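Wuton Serviced Homes, Gemville
Shelf and Cabinet Stylist (part-time, some climbing of stairs)

Wuton looks after furnished homes that people rent for a month, or a year, or until the divorce is final. Every one of them comes with built-in shelving, and every shelf has to look as if somebody interesting lives there. We need a person who can do that without buying another ceramic pear.

The job is mostly arranging, dusting and taking things away again. You will go into a home between tenants, clear the compartments, wipe them down, and put back a sensible number of books and objects from our store on Slaoui Street. Then you will stand back, dislike it, and move the lamp.

Our last stylist stayed 4 years and left us a very good label system and a grudge against wicker. You are welcome to inherit both.

A typical starting point is tall white shelving with its upper compartments bare, a narrow glass-doored cabinet to one side, and a wide alcove underneath holding a table lamp and a picture book. The lamp can stay. The rest is up to you.

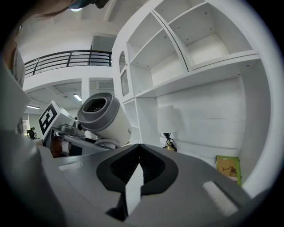 What you will do

Style open shelves, alcoves and glass-fronted cabinets in the Stindine building and our other Gemville addresses.
Keep the store list up to date. It runs to 2,825 items, far too many of them candlesticks.
Fill old screw holes and touch up white paint. We own several whites. They are not the same white.
Pack away anything fragile before families with toddlers move in, and bring it back when they go.

What we are looking for

A steady hand, a decent eye and the ability to leave a shelf half empty on purpose. Experience in a shop, library or museum is useful. So is having grown up with a mother who rearranged the living room at night. You should be able to carry a box of hardcovers up a flight of stairs and still be polite at the top.

Please do not shelve books with their spines to the wall. Tenants like to know what they are reading.

Pay and hours

$2,000 a month for mornings only, plus a $200 yearly allowance for shoes and dusters. Work begins in March. Parking is behind the store, next to the dumpster with the wicker in it.

How to apply

Send a short letter and one photo of a shelf in your own home, untidied, to the Wuton office in Gemville. We will be able to tell if you tidied it. Applications close December 27, 2023.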